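Robot arms going in at returns sort – what happened to your people?

benchrat_80
Posted 5 October 2019
So Skarurgate (where I work, returns for a toy reseller) is moving loose brick sorting onto arm pairs. Two arms per booth, bins at the back, red in one, green in the next, blue in the last. Eighteen of us on hand sort now. Management says no layoffs, "redeployment". Heard that before. Anyone been thru it?

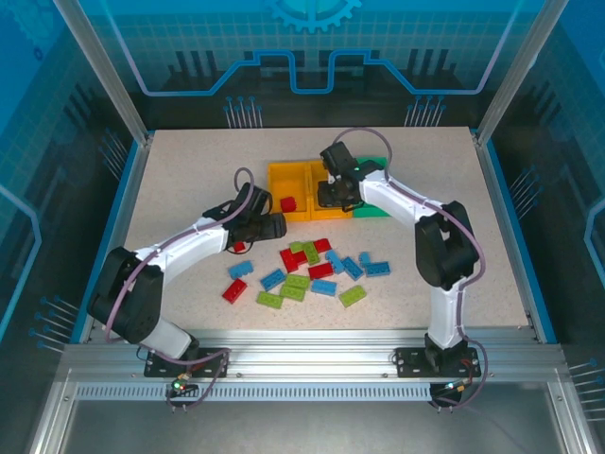

Mostly want to know about pay grade. Our sort bonus is per tray and if the arms do the trays then what bonus. Asked twice, got a pamphlet.

miss_tray
Went thru it at Ponetti last December. Nobody on my shift got let go but the job is different. You used to sort. Now you feed, clear jams, and fix what it drops in the wrong place. More walking, less sitting. My wrists are better, my feet are not.
Bonus went flat rate. I lost a bit, the slow folks gained. Guess who complained lol

dockside_lou
"Redeployment" = nights. Get it in writing.

benchrat_80
Nights is exactly what I'm afraid of. I have kids.

Hongjun Tang
I set these cells up for a living so take this how you want. Color is the easy part. A pile is hard, bricks lying over each other, one leaning on another. Somebody has to know what a bad pile looks like before the arm goes in, and in my experience thats the people who did it by hand. Ask to be trained on it NOW, before they bring in outside techs.
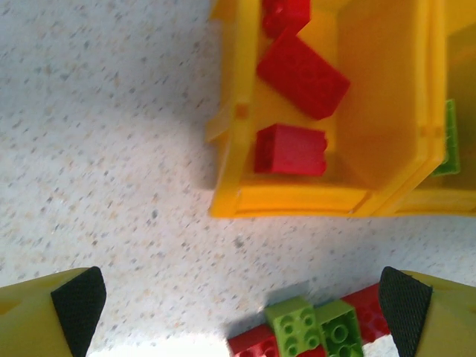
Yellow bin with the reds from the gripper side, bricks still to pick in front

miss_tray
Agree with Hongjun on training, disagree that it goes to the hand sorters. At ours 3 people got the cell course and all 3 were already leads. Rest of us got a laminated card.

Hongjun Tang
Fair. Depends on the site. The Ustance job I did, they took names from the floor. Still better to ask.

dockside_lou
Easy to say when you're the one invoicing for it

benchrat_80
Ok be nice. Question for Hongjun – what's the floor person doing while it runs? Just standing there? We got told one person could watch several booths.

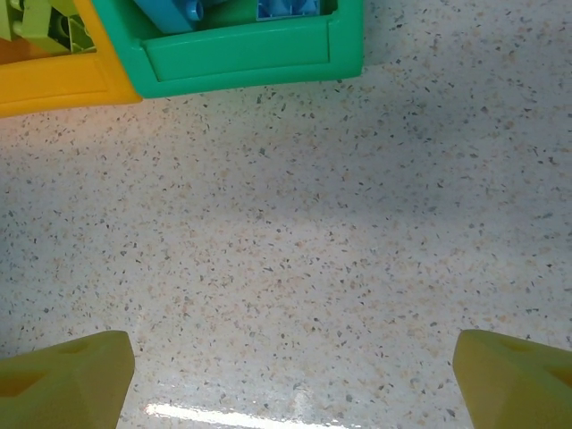 Eduardo Talavera reckons one person per two booths is the most you can do without going nuts, and he'd know, he's watched them go from one each to one per four at his plant. First week fine. Then two stop at once and you're running, and the screen logs YOU as the delay.

miss_tray
The log thing is real. Our counter read 2,857 one shift and my lead wanted to know why it wasn't higher. Not my arm!!

Hongjun Tang
That's a management problem tho, the cell doesn't care. Ask what gets logged and who sees it. Reasonable question, they should have an anwser.

dockside_lou
"should"

benchrat_80
Du (our steward) is meeting them about it, I'll pass that on. So my list is pay, shifts, who gets the course, what's in the log. Anything else?
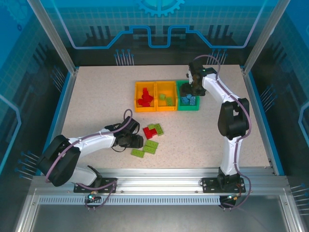 Photo: Skarurgate returns floor / benchrat_80

miss_tray
Breaks. When you sort by hand you just stop. With a cell somebody has to cover or it sits with a full bin. We went two weeks with no cover plan, people were skipping lunch.

benchrat_80
Adding breaks. Thx. Will post when Du gets back to me.

dockside_lou
In writing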